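Checkliste: Lebensmittelvorräte in der Gemeinschaftsküche und am Packtisch
Haus Grorkbridge, Erdgeschoss
Durchgeführt von: Yaa Darko
Monat: Juli
Beginn: 8:15 Uhr

Bewertung: i. O. = in Ordnung, M = Mangel, n. g. = nicht geprüft. Kommentare stehen jeweils direkt unter dem Punkt.

1. Kühlschrank

1.1 Temperatur im oberen Fach höchstens 7 Grad: i. O.
Thermometer zeigte 6 Grad. Es lag auf dem Fachboden und hing nicht am Haken. Wieder aufgehängt.

1.2 Temperatur im unteren Fach: i. O.

1.3 Rohes Fleisch getrennt von verzehrfertigen Sachen: M
Eine Packung Hackfleisch lag auf dem Käse. Umgeräumt nach ganz unten. Die Packung war dicht, der Käse konnte bleiben.

1.4 Angebrochene Packungen verschlossen und mit Datum versehen: M
2 Becher Sahne ohne Datum, beide entsorgt. Der Filzstift am Kühlschrank schreibt nicht mehr, neuer liegt jetzt in der Schublade unter der Kaffeemaschine.

1.5 Türdichtung sauber und ohne Risse: i. O.
Unten rechts etwas Kalk. Mit Essigwasser abgewischt.

1.6 Verbrauchsdatum bei Fleisch- und Wurstwaren: i. O.
Bitte beachten: Verbrauchsdatum ist nicht Mindesthaltbarkeit. Abgelaufenes Hackfleisch kommt weg, auch wenn es noch gut riecht.

2. Trockenvorrat

2.1 Regal trocken, keine Krümel, keine Spuren von Schädlingen: i. O.
Hinter den Haferflocken gewischt. Mottenfalle geprüft, leer. Falle wird beim nächsten Durchgang getauscht.

2.2 Mehl, Reis und Nudeln in geschlossenen Behältern: M
Reis stand offen in der Tüte. Umgefüllt. Von den Dosen der Marke Otex schließt eine nicht mehr richtig, der Deckel ist verzogen. Dose aussortiert.

2.3 Konserven ohne Beulen und Rost: i. O.

2.4 Ältere Ware steht vorn: M
Bei den Tomaten war es genau umgekehrt. Wer Einkäufe einräumt, stellt die neuen Dosen bitte nach hinten.

2.5 Abstand zum Boden: i. O.
Der Sack Kartoffeln mit dem Etikett Adjei steht jetzt auf dem Rost. Zwei Kartoffeln waren weich und sind im Biomüll.

3. Flächen und Geräte

3.1 Arbeitsplatte sauber, keine tiefen Schnitte: i. O.

3.2 Schneidbretter nach Farben getrennt: M
Das rote Brett fehlt weiterhin. Bis Ersatz da ist, wird rohes Fleisch in dieser Küche nicht geschnitten.

3.3 Waage geprüft: i. O.
Prüfgewicht 300 g, Anzeige 300 g. Geräte-Nr. 1155.

3.4 Abfalleimer mit Deckel und Tretmechanik: i. O.
Pedal quietscht. Kein Mangel.

3.5 Spülbürsten und Lappen gewechselt: i. O.
Lappen vom Vortag lagen noch im Becken. In die Wäsche gegeben.

3.6 Handwaschbecken mit Seife und Papiertüchern: M
Seife leer. Nachgefüllt aus dem Kanister Flastus, der im Putzschrank steht. Kanister danach wieder zuschrauben, er war nur aufgelegt.

4. Packtisch

Am Packtisch werden die Vorräte für Ausflüge und für die Abendgruppe zusammengestellt. Geprüft wurde mit Ware auf dem Tisch, also so, wie er im Alltag benutzt wird.

4.1 Tischdecke sauber: i. O.
Es ist die weiße mit den Kirschen. Bleibt bis zum nächsten Waschtag liegen. Wenn etwas ausläuft, sofort wechseln.

4.2 Packungen unbeschädigt und geschlossen: i. O.
Jede Tüte kurz anfassen und die Nähte ansehen. Folienbeutel nicht am Rand zusammendrücken, dort gehen sie zuerst auf. Bei Würstchen in Klarsichtfolie auf Flüssigkeit in der Packung und auf aufgeblähte Folie achten.
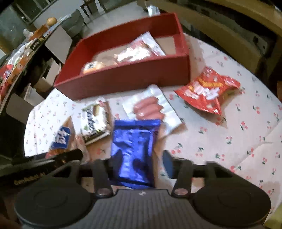 4.3 Kühlware zuletzt auf den Tisch: M
Die Reihenfolge ist immer dieselbe: erst Knabbersachen und Schachteln, dann Brot und Gebäck, Würstchen erst kurz vor dem Einräumen. Zwischen Kühlschrank und Kühltasche sollen höchstens 15 Minuten liegen. Eine Uhrzeit hatte sich niemand notiert, deshalb der Mangel. Ein Zettel zum Eintragen hängt jetzt neben der Tür.

4.4 Schweres nach unten, Weiches nach oben: i. O.
Brot und Gebäck nie unter Schachteln. Chips und andere Tüten an den Rand stellen.

4.5 Rote Kiste innen sauber und trocken: i. O.
Mit warmem Wasser und Spülmittel auswischen, danach offen trocknen lassen. In die rote Kiste kommt nur verpackte Ware. Kühlware gehört in die Kühltasche.

4.6 Allergenangaben lesbar: i. O.
Etiketten nicht überkleben. Wer Ware umfüllt, schreibt die Angaben ab.

4.7 Kühlakkus durchgefroren: n. g.
Gefrierfach war bei der Prüfung voll, ich kam nicht an alle heran. Wird nachgeholt.

5. Offene Punkte

- Rotes Schneidbrett nachkaufen
- Ersatz für die aussortierte Vorratsdose
- Kühlakkus prüfen
- Mottenfalle tauschen

Ende der Prüfung: 9:40 Uhr
Y. Darko

Kommentare (4)

Küchendienst 2
Das rote Brett ist im Werkraum, da wurde Pappe drauf geschnitten. Würde ich nicht mehr zurücknehmen.

Yaa Darko
Danke. Bleibt dort, ich bestelle ein neues.

B. aus der Abendgruppe
Zu 4.3: Gilt die Viertelstunde auch im Winter? Bei uns ist es im Flur dann ziemlich kalt.

Yaa Darko
Ja, gilt das ganze Jahr. Der Tisch steht ja nicht im Flur.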